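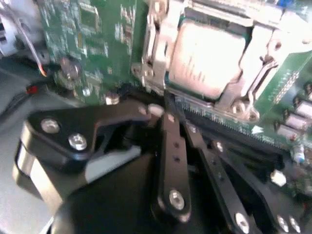 Kapitel 17
Prozessor und Sockel

Der Prozessor ist das Bauteil der Hauptplatine, bei dessen Ausbau die meisten Schäden entstehen. Betroffen ist selten der Chip selbst, häufiger der Sockel. Wer ihn sicher öffnen und schließen kann, hat den schwierigsten Teil der Platinenarbeit hinter sich.

Auf einer grünen Hauptplatine fällt der Sockel sofort auf: Der Prozessor liegt als quadratisches, metallisch glänzendes Feld in einem Rahmen aus gestanztem Blech, daneben verläuft der Ladehebel. Der Wärmeverteiler, also der silberne Deckel des Prozessors, gibt die Wärme an den Kühler weiter. Unter seinem Rand schaut ein schmaler Streifen des Trägermaterials hervor. In der Nähe des Sockels sitzen zylindrische Kondensatoren, die beim Abnehmen des Kühlers leicht verbogen werden — hier ist Vorsicht geboten.

In diesem Kapitel lernen Sie,
— die Teile des Sockels zu benennen,
— den Ladehebel in der richtigen Reihenfolge zu lösen und zu spannen,
— Reste von Wärmeleitpaste zu entfernen,
— einen Prozessor lagerichtig einzusetzen.

Die Übungen beziehen sich auf das Lehrboard Brinkmann 47. Andere Platinen eignen sich ebenfalls, wenn der Sockel einen seitlichen Hebel hat. Für Abschnitt 17.2 brauchen Sie außerdem ein fusselfreies Tuch und ein Erdungsarmband.

17.1 Aufbau des Sockels

Der Halterahmen drückt den Prozessor gleichmäßig auf die Kontakte. Die Kraft dafür liefert der Hebel, der in geschlossener Stellung unter einer Blechnase einrastet.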